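# Tumley Mending Room: June walk-through

Walked by: Rochelle Abernathy, with Setareh Talebi for the electrical items
Started: 8:15 a.m.
Marks: **OK** = fine as found, **FIX** = needs work, **WATCH** = look again next month

I love doing this one. The room has come so far since winter, and with the new shelving in it feels like a real workshop! Comments are mine unless they're marked ST.

## Getting in and out

- [x] Front door opens fully and swings shut on its own. **OK**
- [x] Back door unlocked from the inside. **OK.** The new push bar is a joy. One hip and you're out, even with both arms full of coats.
- [x] Exit sign lit. **OK**
- [ ] Aisle to the back door clear. **FIX.** Two bolts of lining fabric were leaning in it again. Moved them to the rack. Omid has offered to put up a low rail so they can't creep back.
- [x] Floor mats lying flat. **OK**, though the one by the sink is starting to curl. Tape for now.

## Sewing machines

- [x] Cords free of nicks, plugs tight. **OK.** ST: Checked every machine plus both lamps on the long bench. Very happy with these.
- [x] Foot pedals sit still when pressed. **OK**
- [ ] Needle guards fitted. **FIX.** Machine 3 has lost its guard. It's switched off with a tag on the handwheel. Please leave the tag there, even for "just one seam."
- [x] Serger blade cover closes. **OK.** It clicks now! Hamidreza cleaned years of lint out of the hinge and it works like new.
- [ ] Belt wear. **WATCH.** Machine 5 squeaks at low speed.

## Irons and steam

- [x] Irons shut themselves off when left. **OK.** Both passed.
- [x] Metal rest under each iron. **OK**
- [ ] Ironing board legs lock. **FIX.** The tall board slips a notch if you lean on it. It's folded up behind the door until someone has looked at the catch.
- [x] Distilled water labeled as water. **OK.** Big letters, both sides. Thank you, whoever did that.
- [x] Care labels read before pressing. **OK.** I asked three people what they do first with a donated piece, and all three said they look for the label. That made my morning.

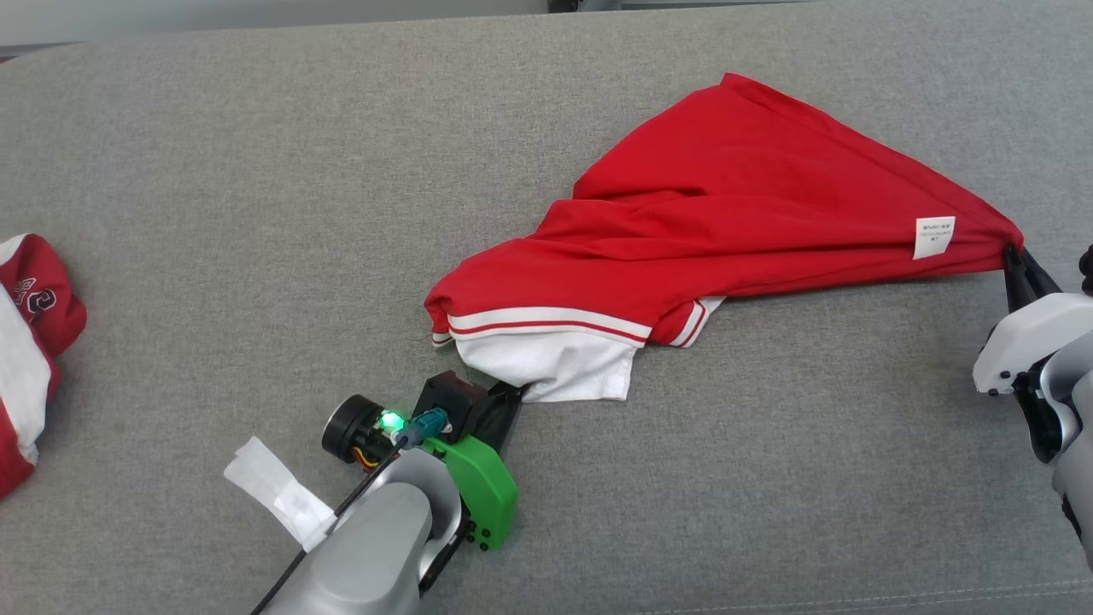
- [x] Pressing cloths clean. **OK**
- [ ] Steam hose on the Cindura unit. **WATCH.** A soft spot close to the handle. ST: Safe today, but I'd order a new hose before fall. The supplier quoted 169 dollars with the fitting, and I think it's money well spent.

## Sharps and small parts

- [x] Shears hung up, blades down. **OK**
- [x] Rotary cutters closed when set down. **OK.** Caught one open, had a friendly word, all good.
- [x] Needle jar has a lid that fits. **OK**
- [ ] Magnet sweep under the tables. **FIX.** I got a whole thimble full of pins. The sweep happens at closing, every time, and the magnet wand hangs beside the light switch. It's oddly fun, try it.
- [x] Buttons and snaps out of reach of toddlers. **OK.** The tall cabinet is perfect for this.

## Tables and work surfaces

- [x] Tables steady, no rocking. **OK**
- [x] Edges smooth, nothing to snag a sleeve or a knuckle. **OK**
- [x] Fabric coverings pulled tight. **OK.** I ran my palm over every one looking for stray pins and came away without a scratch.
- [ ] Staples underneath. **WATCH.** A few are lifting on the table nearest the window. Evelien has the good staple gun and says she'll bring it in. 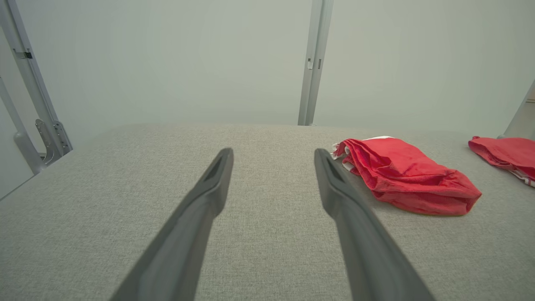 - [x] Bench lamps angled away from people's eyes. **OK**
- [ ] Chair heights. **FIX.** Two of the rolling chairs sink while you sit on them. Out they go! Trestness Hall has spare ones in the basement and they are so much nicer.

## Fire and first aid

- [x] Extinguisher gauge in the green, pin in place. **OK**
- [x] Smoke alarm tested. **OK.** Loud. Sorry to the yoga class.
- [ ] First aid kit. **FIX.** Low on finger bandages, no surprise in a room full of needles. Need a box of 20 and a fresh tube of burn gel.
- [x] Emergency numbers posted by the phone. **OK**
- [x] Lint and scrap bins emptied. **OK**

## Who's doing what

| Item | Who | When |
|---|---|---|
| Needle guard, machine 3 | Hamidreza Daneshvar | before evening class |
| Rail for the fabric bolts | Omid Vahidi | this month |
| Ironing board catch | Rochelle | this week |
| Staples, window table | Evelien Verstraete | next open evening |
| Steam hose order | Setareh Talebi | by August |
| Chairs from Trestness | anyone with a van | soon, please! |

Safavi Dry Goods still has our spare key to the scissors drawer, so stop there first if you're opening up alone. Finished at 9:50 a.m.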